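Zasoma Opens Its Teaching Sessions to First-Time Robot Operators

26 December 2025

Robotics workshop Zasoma has started letting people with no programming background teach its robot arms simple table tasks, and the early results have the whole team talking. The lessons are given by remote control. An operator moves a handheld controller, the arm follows, and every motion is recorded so a learning program can study it later.

The project is called Sirel, and it began in July with a single arm and one task: pick up a small item and put it in a bowl. It sounds easy until you try it! The operator has to judge the height, close the fingers gently and carry the item across without bumping the rim, all while standing a few steps away from the table.

"The first time it copies your hand, you forget to breathe," said Přemysl Machala, who leads the project. "Then you drop something, and you want another turn right away."

Sixteen people have taken a turn at the controls so far, and together they have recorded over 111 usable demonstrations of the bowl task. Machala said the newcomers bring something his own engineers had stopped doing — they slow down near the object, make small corrections and try odd approach angles. All of that gives the program more to learn from.

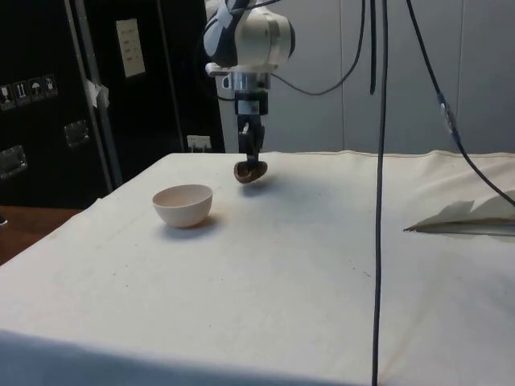
A small brown object in the gripper during work on the bowl task. Photo: Saturnino Nieto

Each session lasts 43 minutes, with a break halfway through. Operators start with free movement, then practice closing the gripper, and only then go for the bowl. Failed tries are saved too, in a separate folder, and the team hopes to use them to teach the arm how to recover from a bad grip.

For some lessons the remote is put away and the operator guides the arm by hand, pushing it along the path it should take. Machala likes this method for showing the last bit of a motion, where a tiny tilt of the wrist can matter a lot. Most newcomers still ask for the remote — it feels more like driving.

The next task on the list is pouring dry rice from one cup into another, and Zasoma has room for 70 more sessions before the current round closes. No experience is needed, and left-handed operators are especially welcome, as the recordings lean heavily to the right so far.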